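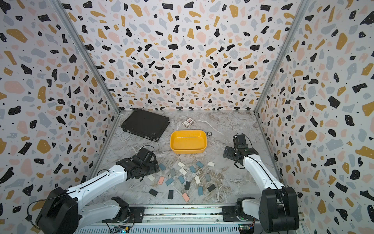 Section 2: Planning your purchase

Welcome to the bit most people skip! Please don't. An hour with a pencil and this section will make the rest of the guide much easier to follow, and it will probably change what goes in your basket.

The Flevov bench is sold in parts, so you can start with what you need and add to it later. The steps are written for a first bench with two arms working over a shared floor.

2.1 Choose your tasks before your arms

1. Write down 4 tasks you would like the bench to do in its first few months. Be plain about it: "put the tiles in the tray" is a perfectly good task, and a surprisingly rich one.

2. Beside each task, note the smallest thing that has to be picked up and the largest. Small flat things ask more of a gripper than big ones do. A poker chip lying flat on stone gives the fingers very little edge to work with, so if chips, coins or cards are on your list, mark them with a star.

3. Mark any task that needs two hands. If none of them does, price a single arm first and leave the other mounting plate for next year.

4. Decide which tasks must work on day one and which can wait.

Note: Small tiles in several colours are a lovely first purchase. They're cheap, they sort by colour, and you can stand them on edge when you want something harder.

2.2 Measure the space

1. Measure the table you plan to use, including its depth. The rail sits along the front and the arms reach away from it, towards the back wall.

2. Allow 200 mm of clear space behind the back wall for your hands. You will be glad of it every time you change a panel.

3. Check that the table doesn't rock. Press down on each corner in turn. If it moves, sort that out before you order anything.

4. Find the nearest sockets and work out how the cables will get there without crossing a walkway.

Caution: Do not plan to stand the bench on a folding table. A pair of arms moving quickly will walk it across the room.

2.3 Pick walls and a floor

Great fun, this part, and it costs very little. Patterned wall panels and floor sheets come from Sikder and slot in between the corner posts.

1. Choose a wall pattern and a floor pattern that are different from one another. Flecked walls with a marbled floor make a good pair.

2. Think about shine. A polished surface can throw a bright patch of light straight into the wrist camera's view, right between the fingers. 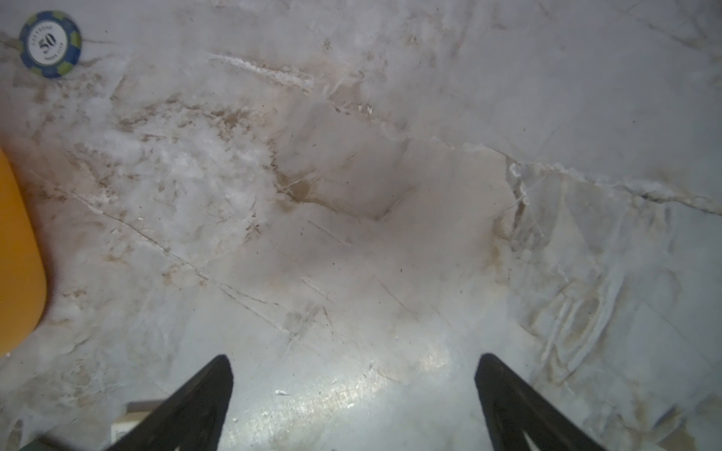
3. If you fancy a glossy floor anyway (they do look smashing), budget for a lamp you can move as well. Try it at several heights before you fix it in place.

4. Order one spare floor. Floors get scratched.

2.4 Set the budget

1. Start with the arms, rail and boards, which Stadum supplies as one kit. Get a written quote that shows delivery separately.

2. Add £800 for everything that isn't an arm: walls, floor, lamp, cables, clips and a decent set of hex keys.

3. Add £100 for things to pick up. Trays, chips, a pack of cards and tiles will get you a long way, and charity shops are brilliant for the rest.

4. Put money aside for spare fingers. Treat them like pencils, as something you'll use up.

5. Decide on software. Clava has its own licence, and the price depends on how many people will be signed in at once, so count your users first.

Note: Our workshop lead, Mitra Kermani, recommends ordering spare cables along with the kit. Matching lengths can be slow to arrive in August.

2.5 Before you order

Read your task list again with the prices beside it. If a starred task needs a different set of fingers, add them now. Then check the table measurements against the drawing in Section 3 and keep both sheets together, as you'll want them again when you fit the rail.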